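Stirico Two-Tier Tabletop Shelf
by Urnbridge

If your bottles have slowly taken over the table, you are in very good company, and the Stirico was made with you in mind. It's a light, friendly little unit with pale wooden boards on a slim white metal frame, and it stands right on the tabletop, so the things you reach for all day stay within arm's length.

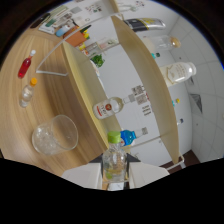 What fits where

We like tall things up top and everyday things below, though you'll soon find your own way. The upper board takes tall glass bottles and a big white one quite happily, with space for small cartons in between. Down on the lower board there's room for a leafy plant, a heap of limes and a neat row of little spice jars — and you still have the table in front for a glass and whatever you're drinking.
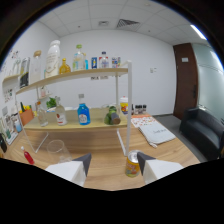
The boards wipe clean with a damp cloth, and the frame asks for nothing more than a dusting now and then. Assembly takes 20 minutes or so if you lay all the parts out first (please do!), and the hex key is in the box.

Width: 54 cm
Item no.: 302
Goes well with: Karkell jar set, Zamani serving tray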